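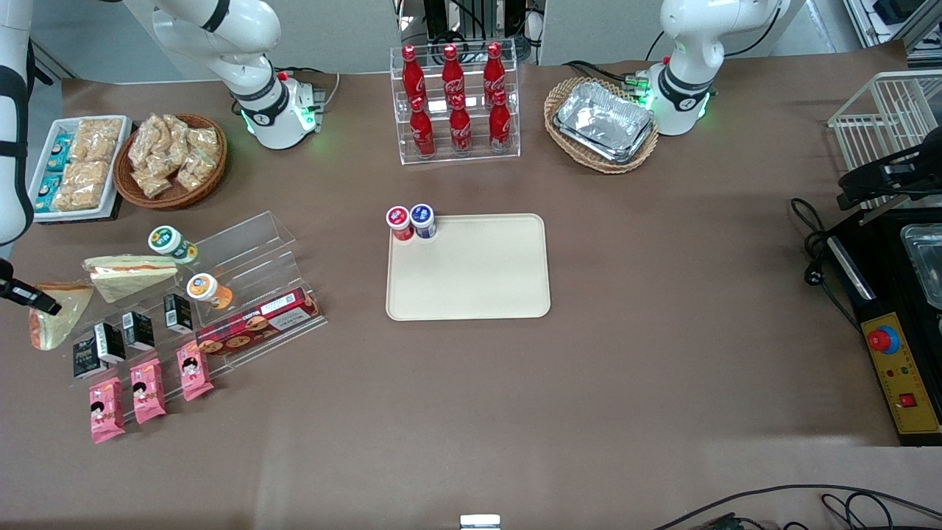
LOOKING AFTER THE SNACK CELL: FREQUENTLY ASKED QUESTIONS

By Afroza Sheikh, Pruststead workshop
Last updated August
14 comments | 9 shares

These are the questions I get about the two-armed tray-packing cell. Some I get daily. Bendik Öberg looks after the arms, I look after everything the arms bump into.

What does green on the base rings mean?

On our cell, powered and ready. Both rings should be green before you load a job. If one is green and the other isn't, you have half a robot, and the software will let you start anyway and then sulk at the first two-handed move.

Which arm is left and which is right?

The robot's left and the robot's right, as if you were the robot. If you are standing somewhere else, that is your problem. Every fault report that says "the left one" and nothing more comes back to you with a question mark on it.

Why can't I put the bottle rack where I like?

Because the taught positions are measured from it. The clear stepped rack goes at the back centre, three Coca-Cola bottles up, three down, labels forward. Move it by a thumb's width and the gripper will close politely on nothing, 249 times if you let it. We have the log.

Do the sandwiches have to be real?

They have to be the right shape and the right squash. Bendik tried foam wedges from Bhuiyan for a while and the grip force came out far too high. The first genuine sandwich after that had to be removed with a cloth. Grip force for sandwiches is now set to 20 on the Getora panel and stays there. Bottles are 70. Please don't mix these up.

The brown sheet has creases in it. Should I iron it?

No. Faint creases are fine. Smooth it from the middle outwards with your hand, check that the edges lie flat, and leave it. What does matter is glare. If a light catches the sheet badly the vision check starts finding packets that aren't there, so tilt the lamp until it stops.

How often do the gripper fingers need cleaning?

At the end of every shift, with a damp lint-free cloth, arms stopped. Crisp dust is the main enemy. Look at the finger pads while you're there and swap them if they've gone shiny. Spares are in the drawer marked Grendurano, which has contained no Grendurano parts for years.

Where do the cables go?

Along the front edge, in the corner by the machine with the yellow control panel, and nowhere near the middle. The open space between the serving tray and the machine is where the arms hand things over. A mug left there counts as a cable.

I pressed the big red button. Now what?

Good, that's what it's for. Find out why you pressed it and clear that first. Then twist to release, reset on the pendant, and jog each arm back to its home pose at slow speed. Don't go straight to Resume. Resume picks up exactly where it left off, including the bit you didn't like.

The gripper stops just above the item and waits. Is it broken?

Usually not. It pauses at the approach height while the camera check runs. Count to nine. If it's still hovering after that, look for error 9 on the pendant, which means the check failed, most often a packet lying on its neighbour. Separate them and press Retry.

Can I eat the stock?

Not once it has been on the table. Some of those snack bars have been picked up more often than the office phone.

Who do I call?

Bendik for anything that moves, me for anything that should have stayed still. Neither of us before 8 am.

RELATED
Recalibrating after a table move
Finger pads: which ones fit and which only look as if they do
Restocking the wicker baskets
Getora panel settings, short version
Fault log: how to write an entry we can use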